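How does a car engine work?

Ask a grown up to pop the bonnet one day. Looks like a mess in there. Pipes, lids, wires. But the main idea is easy, promise.

An engine turns lots of tiny bangs into a spin. That's it really.

Take a small family car like the Burkimora Pendis. It has a petrol engine, and inside are metal tubes called cylinders. Each one has a piston in it, which goes up and down. Like your knees when you ride a bike!

Four steps, over and over:
Suck. Piston goes down, air and petrol come in.
Squeeze. Piston goes up, everything gets squashed tight.
Bang. A spark sets it off and pushes the piston down hard.
Blow. Piston goes up again, smoky gas goes out the exhaust. 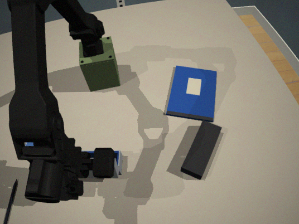
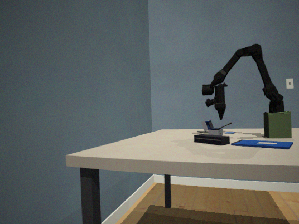 Now the clever bit. All the pistons are joined to a bendy-looking rod called the crankshaft. Up and down goes in, round and round comes out. Then the gearbox passes the spin to the wheels and off you go.

How fast? See the dial marked with rpm? Means turns per minute. At 1000 the engine is just ticking over, maybe at teh lights. At 3452 it is working hard, up a hill say.

What about electric cars? No bangs at all. A battery and a motor, so its much quieter. The Apaza Movo is one of those.

Try this: sit on your bike with someone holding it and watch your knees. Up, down. Now watch the pedals. Round! Same trick as the crankshaft.

Words by Sugeng Siregar. Next time, brakes.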